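Monday, bench notes, second pot of coffee

Back on the Udthorpe box today. It's the one that runs the sourdough temperature logs, and it's been rebooting itself at odd hours all through April.
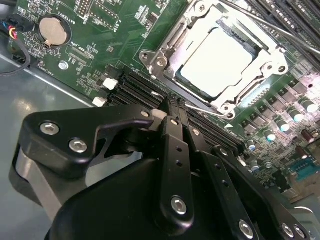
So I spent the morning reading the logs properly instead of guessing, which I should've done two weeks ago. There are 13 reboots in there, and almost all of them land between 2 and 4 am. I had it in my head that it was heat, but the proofing room is at its coolest then! Marlina Sinaga thinks it's the walk-in compressor kicking on next door and dragging the line down (she had the same thing at Yensuk with a label printer). I like that theory a lot more than mine.

The gaps are a pain for the starter trial. Jar 4 has 147 readings missing, so I can't say when it peaked on the long ferment. Jars 1 and 2 look fine. Jar 3 is fine too if I ignore the day I left the lid off – my fault, noted on the sheet.

Numbers I do trust: the rye starter at 34% whole grain doubled well ahead of the plain white, and it smelled better too, kind of like yogurt and apples. The white one was sharp, almost nail polish. Fed it twice and moved it up a shelf.

To do:

- borrow the line monitor from Ullent, leave it on overnight
- ask about putting the compressor on its own circuit
- redo jar 4 from scratch, same flour (17 bags left of the Gevorton, plenty)
- new lid for jar 3, the clip is going

Marlina wants the rye written up before she orders more flour. I told her Jar 4 first, then the write-up.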